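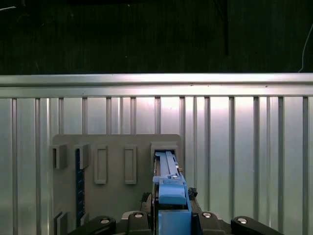 Home Ask Topics Tools & Shop Members Log in

Can a robot put small parts away in a rack yet, or should I keep doing it myself?

Posted by kimitstead_garage in Tools & Shop

I run a two-person repair shop (me and my brother-in-law, so call it one and a half). We do latches, drawer slides, window hardware, that sort of thing. At the end of every day somebody has to take the loose parts off the bench and push each one into its slot on the wall so we can find it in the morning. That somebody is me.

I had 119 parts on the bench last night. My back has opinions. Meanwhile my phone keeps showing me videos of machines folding shirts and cracking eggs, so I figured sliding a plastic latch into a rectangular hole must have been solved years ago. Has it? I have $3,703 set aside, which was going to be a new compressor. I am handy but I don't program. The slots are all about the same size, and the parts are very much not.

Samuele Villa

The pushing is fine. A decent arm will push a part into a slot all day and never complain about its back. What costs you is everything before that: finding the part in the pile, picking it up the right way around, and lining it up within a hair of the opening. You do that with your fingertips while thinking about dinner. The arm does it with a camera and a lot of patience, mostly yours.

I helped set one up at Colombo, where we make door fittings, and it loads a rack much like the one you describe. It took us from January until the weather got nice. Some lessons:

Put a chamfer on the slot openings. A slope on the edge forgives more than any software I have paid for.

Don't start with a pile. Lay the parts in a tray, all facing the same way. Yes, a person has to do this. Yes, that person will be you.

Soft finger pads. Hard ones fling things, and plastic latches travel farther than you'd guess.

Watch for shiny metal behind the rack. Ours had glare coming off the wall every afternoon at 3 and the camera lost its mind until we hung up a bedsheet.

For one part shape, made by the thousand, I'd say go ahead. For 119 assorted leftovers, keep the money.

vise_grip_vince

just buy the robot. my cousin has one

Brigitta Mayrhofer

Samuele is right about the tray, and I'd be gloomier about the budget. We looked at a used arm from a dealer in Ernemitz for $2,948. That was the arm. The gripper, the camera, the mount and the stand were separate, and so was the gentleman who came to make them speak to each other.

We did end up with a Claveo cell, and it does its one job well. When we changed the latch design by the width of a fingernail, it went on jamming the new one against the old slot with real conviction for most of a morning.

If your back is the problem, move the rack. Ours was at knee height for years. Raising it to chest height took four screws, and the end-of-day put-away went from dreaded to merely dull. Tilt the board back a little and the parts stay where you leave them. Then buy the compressor.

Comments

kimitstead_garage: Moved the rack. Annoyed at how well it worked. Compressor is ordered.

Samuele Villa: Still do the chamfers.

dottie_w: What model does Vince's cousin have?

vise_grip_vince: its a vacuum

Contact us | Copyright, all posts belong to their authors | Back to top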